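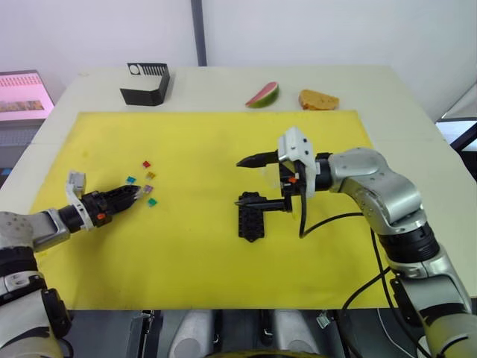 Small colored pieces on the yellow mat.

February 2, 2022

Damp readings first. North wall of the back bedroom 241 on the Gisier meter, set to its relative scale. The chimney breast is lower and has stayed lower since the flue was capped in September. I take each reading at the same pencil marks, with the radiator off overnight, so the series should be comparable.

The wall faces Siltley Lane and gets no sun in winter. The outside render is cement over soft brick, and it has let go along the line of the old gutter bracket. Tapping with a screwdriver handle gives a hollow sound from the bracket to the window head. Water gets in at the crack, cannot get back out through the cement, and dries toward the room. The Illard surveyor's report called it condensation. Condensation does not follow a gutter bracket.

Plan is to cut back the loose render to a square edge, rake the joints, and refill in lime. Barrientos quoted for the whole elevation, which I will not do this year. A patch needs 2 coats and a frost-free week. The forecast has neither frost nor a dry spell – rain on most days – so the tarp stays up.

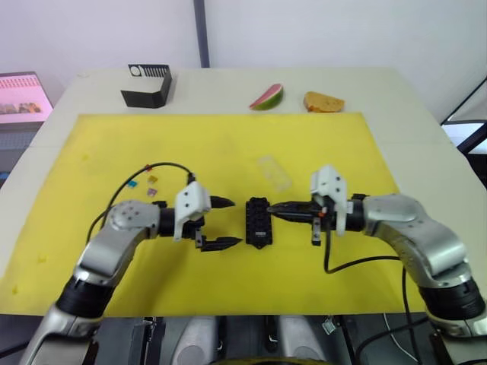 White table, yellow mat, two arms.

Inside, I have taken off the vinyl paper below the sill. The plaster under it is sound except for a strip at the skirting, where it crumbles to the brick. Salts are showing as a white fur. Brushed them off dry and bagged them. Washing would only push them back in.

Ran the dehumidifier for 6 hours with the door shut. The tank came out less than half full, so the air is not the main source. I will log the tank level next to the wall reading from now on.

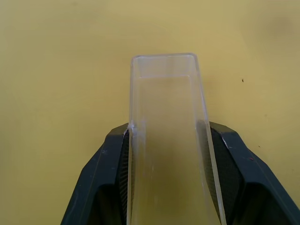

Ordered lime putty and sharp sand, to be kept in the shed off the floor. Gutter joint still drips at the corner – new seal needed before any render goes on.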